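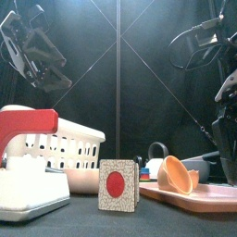

4. The Open Day Demonstration

4.1 Setting and visitors

The second part of our study took place during the open day of the laboratory, on a Friday in June. The doors were open from ten in the morning until late afternoon. Visitors came in small groups and stayed at our station as long as they liked. In total 70 persons agreed to answer our short questionnaire, and only these persons are included in the results of Section 5. Children could watch and ask questions, but we did not collect any answers from them.

We decided early that the demonstration should use the same table and the same two arms that we use in our daily work. Other groups have reported that a special show setup is easier to keep running, but then the visitors see a robot which does not exist on other days. Our interest was in how people judge a robot when they see its usual speed and its usual mistakes. For this reason we did not prepare a special motion for the public, and the operator was told not to hide a failed attempt.

4.2 Task and objects

The task was called "tidy the kitchen" on the sign at the door. The two arms work from above on a dark tabletop, and the objects are a mixture of toy kitchen things and ordinary household things. Figure 3 shows the table with both arms over it. The orange cups are on the pink tray, one of them lying on its side, and the white kettle and the gray pot with the long handle are close to the tray. The toy appliance with the red handle and the white basket are on the other side of the table, and a small book stands half open between the two sides.

Figure 3. Workspace of the open day demonstration, with the two arms above the table and the toy kitchen objects.

The book was a suggestion of Selorm Gyamfi, who had noticed in the pilot that visitors quickly lost interest when all objects belonged to one family. With a book on the table, people began to ask where it should go, and this question was useful for us. We kept the cups from the earlier study in order to compare the results.

The control software is Ovis, in the version described in Section 3. It was trained on 1,514 demonstrations recorded by our own staff before the open day. No data from the visitors was used for training.

4.3 Procedure

Each session had two phases. In the first phase the visitors watched the robot without any explanation. Abena Annan, who guided the groups, only greeted them and asked them to stay behind the line on the floor. In the second phase she explained the task, named the object which the robot would try next, and answered questions. After this the visitors received the questionnaire on one sheet of paper. It had three questions about trust, and free space for remarks.

Fiifi Kwofie sat at the operator desk and could stop both arms at any time. He also wrote a log by hand, with the start of every attempt and the reason for every stop. Between the groups he put the objects back on the table. We did not measure the positions of the objects for this, and their places were therefore a little different from group to group. We consider this acceptable, as the visitors were not asked to compare one session with another.

4.4 Observations during the day

The most common question was about the speed. Many visitors expected the arms to move faster, and several asked if we had made them slow for safety. Kwame Korletey, who stood near the door and spoke with people after the session, noted that the answer "this is the normal speed" was often received with some disappointment, but also with more questions about how the robot decides what to do.

The second observation concerns failed attempts. When a cup slipped, the visitors in the first phase often laughed or called to the robot. In the second phase, when they already knew which object was the goal, they became quiet and waited for the next attempt. Roughly 2 in 3 of the written remarks mention a failure, and most of these remarks are friendly. One visitor wrote that he trusted the arm more after he saw it try again. Another wrote that she would not give it her own cups.

We had one longer interruption. After lunch the connection to the right arm was lost, and the station was closed until Kourosh Daneshvar had restarted the controller. Two groups arrived in this time. They spoke with the staff but saw no motion, and they did not receive the questionnaire.

4.5 Limits of the setting

An open day brings people who are already curious about robots, and our answers surely reflect this. The room was also noisy, so that not every visitor could hear the explanation in the second phase equally well. Finally, the same person guided all the groups. We cannot separate the effect of the explanation from the effect of the guide, and we return to this point when we discuss the trust scores.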